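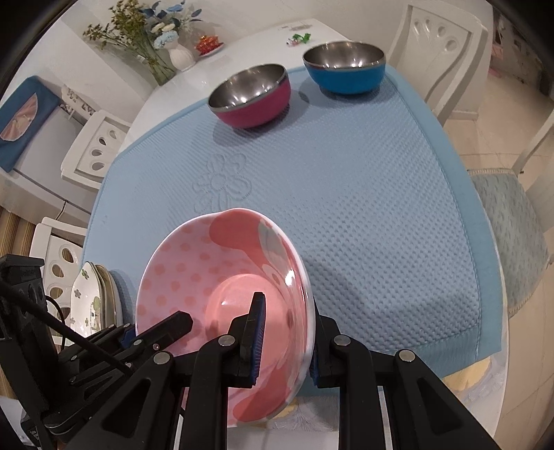

Figure 3. Pink polka-dot bowl held above a light blue table mat.

4.2 Casting news and viewer talk between seasons

The second part of the analysis covers the months when Druvel was off the air. During a season, most posts on the Arkulik boards respond to the episode that has just been shown. Between seasons there is no episode to respond to, and talk gathers around small pieces of news: a promo, a set photo, a new name in the cast. Of these, casting news drew the longest threads in our sample, and this section deals with it alone.

We collected every thread on the Druvel board whose opening post reported that an actor was joining, leaving or returning to the show. Threads that only guessed at such a change were left out, even where the guess was later confirmed. This gave 57 threads. The board closes a thread when it reaches 3000 posts and a moderator opens a continuation, which we treated as part of the same thread. Posts removed by moderators could not be recovered. Posts made up only of a quoted message or an animated image were dropped before coding.

Coding followed the scheme in Zamfir's earlier work on the Barnitov fan mail, with two changes. Her category "loyalty" was split into loyalty to the show and loyalty to a performer, as the two often pulled in different directions. We also added a category for posts that discuss the announcement itself: when it was released, which outlet had it first, and whether the wording hinted at the size of the part. The letters to Barnitov had almost nothing of this kind, which is no surprise given that the series ended in 1986 and most viewers learned of a new cast member when that person walked on screen.

After cleaning, 2857 posts were coded. The largest group welcomed or rejected a performer on the basis of earlier roles. Posters named the part they knew the actor from, often with a judgment of how that show had treated the character, and then said what they hoped or feared Druvel would do. A typical post reads, "She was wasted on Vieira for two years, please give her a job and a last name." Posts about the story were fewer than we expected. Even when the announcement included a line or two on the new character, most replies passed over it and went straight to the actor.

Departures looked different. The first page of these threads was usually short messages of shock or regret, and the longer posts came later, when people began to ask who had made the decision. Blame went to the writers more often than to the network, and very seldom to the actor. Several posters announced that they would stop watching. We did not try to find out whether they did, but a number of the same user names appear in threads from the following season - some of them within a day of the premiere.

The posts about the announcement itself deserve a separate note. They came mainly from a small group of regular members who read the trade press closely and corrected others on the difference between a recurring part and a regular one. Newer members asked them questions and generally took their word. In the November threads this group worked out from the order of names in a press release that a returning actor would appear in only a few episodes, and the discussion cooled noticeably afterward.

One limit should be stated. Arkulik is an English-language board with active moderation, and its members are likely more invested in the show than the average viewer. Reactions on faster and more open platforms may be shorter and harsher. Section 4.3 turns to the promos, where the same members behave in a less settled way.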